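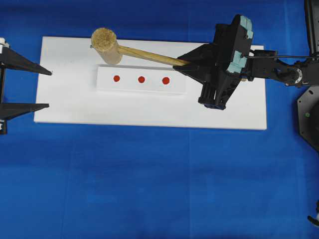
Mallet station, Clulville bench. Right gripper holding the mallet by the handle, head over the board, target block with its three red dots.

Kirnton Workshop Notebook
Household and Shop Chores Evaluation, Striking Tasks
Entry date: Jul 27, 2026

Purpose of entry. The program was asked in June to state whether a two-arm bench machine can be given simple striking work of the sort found in a home or a small shop: tapping a dowel home, seating a loose joint, closing the lid of a paint can. This entry records the present condition of the mallet task and the points to be settled before the Bosto group takes over the bench.

Setup. The cloth is the standard blue. It is to be smoothed before each block of trials, although light creases have had no effect on results and need not be chased. The board and the raised block are unchanged from the previous entry. The dots serve as targets and are numbered 1 to 3 from left to right. The mallet is the plain wooden one. Colleagues are asked not to substitute the rubber mallet from the tool wall, whose weight is different and whose results cannot be compared with those already on record.

Procedure. The operator places the mallet on the board with the handle toward the right arm. The machine is to take up the handle, bring the head to the named dot, strike once, and set the mallet down inside the edges of the board. A trial is counted as complete only when all four parts are done without a hand on the bench. Partial trials are logged under the part that failed.

Results to date. The log stands at 661 trials, of which 500 were complete. Most of the failures fall under the strike itself. The arm reaches the correct dot, but the handle turns in the jaws on contact and the face of the mallet meets the block at an angle. Taking up the handle gave trouble in the first week and gives little now. Setting down is reliable, if slow.

Dot 3 remains the weakest. It lies nearest the right arm, and the arm must fold back on itself to bring the head over it. The Sokol planner finds a path in nearly every case, but the path is long and the wrist arrives close to its limit. Gripping the handle nearer its end has helped dot 1 and made dot 3 worse. A single grip point for all three targets may not exist, and the matter should be discussed before more trials are spent on it.

Use of the left arm. The left gripper takes no part in the current procedure. It has been proposed that it steady the block during the strike, as a person would do with the free hand. This is a reasonable proposal and closer to real shop work. It should be tried first at reduced force, with the fingers kept well clear of the dots.

Assessment. The machine can strike a known target on a flat board with a mallet laid out for it. It should not be reported as able to do the chore. A person closing a paint can finds the mallet, judges how hard to hit, moves around the rim and stops when the lid is down. The present task covers one blow, at a set force, on a block that stays where it was put. The request from Clulville for a demonstration with real cans should be declined for the time being.

Actions.
Fit the ribbed finger inserts to the right gripper and repeat the dot 2 series.
Record the grip position on the handle for every trial, including failures.
Write up the two-arm procedure for review before it is run.
Raise the trial target from 700 to 2,000 if the inserts cure the turning. Otherwise stop at 700 and report.
Return the spare mallet to the drawer under the Sokol terminal.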